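4. Table surface, walls and front rail

This section is for the Imell table with marble-pattern top. The base must already stand level (see section 3). Two persons are needed for steps 2 and 5. Please read all the steps one time before you begin.

You need: the hex keys from bag 3208, a soft cloth, a spirit level, masking tape.

4.1 Corner posts and walls

1. Put the two aluminium corner posts into the sockets at the back corners. Turn the screws with your fingers only. You will tighten them in step 4.

2. One person holds the back wall upright. The other person slides it into the grooves of both posts, from the top downwards. Do not push with the knee.

3. Slide in the left wall and then the right wall in the same manner. The smooth side of each wall goes to the inside. If a wall stops half way, take it out and look for pieces of packing foam in the groove.

4. Check both posts with the spirit level, and tighten the screws.

Note: The walls carry a thin protection film. Leave it on until the table top is in place, then pull it off slowly from one corner. In a cold room the film can tear, and small rests of it can be removed with a damp cloth.

4.2 Table top

5. Lift the top in from the front, a little inclined, with the back edge first. Lower the front edge when the back edge touches the back wall.

CAUTION: Keep your fingers away from under the front edge while lowering. Use the masking tape as two handles if the grip is difficult.

6. Look at the gap along the left and the right wall. It should be even. If it is not, lift the top again and correct it. Do not hit the edge with a hammer.

The pattern is white and grey and has no correct direction. It shows light scratches less than a plain white top, but crumbs and grey dust are also harder to see on it. Wipe with a damp cloth and a little washing-up liquid. Do not use scouring powder.

4.3 Front rail and cable tray

7. Lay the rail along the front edge with the grooved channels facing you. Fix it from the middle to the ends.

8. Hang the light blue cable tray below the rail. The tray has a long row of rectangular openings, and cable ties can pass through any of them.

9. Lay the cables in the tray without pulling them tight. The longest cable delivered is 3000 mm. Coil what remains and tie it loosely.
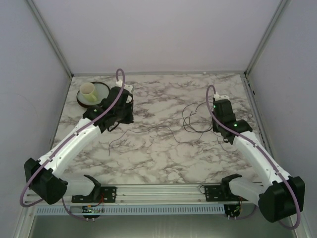
Aisyah Halim

10. Pull lightly on the tray at both ends. If it moves, tighten its screws again.

11. Before the first use, wipe the table top and the inside of the walls. Dust from the packing collects in the back corners, near the posts.

Note: Check all screws of the rail again after one week, and later each August or when the table was moved to another room.

Missing parts: write to the Pillai spare parts desk and give the bag number and the colour of your walls. Continue with section 5, Lighting.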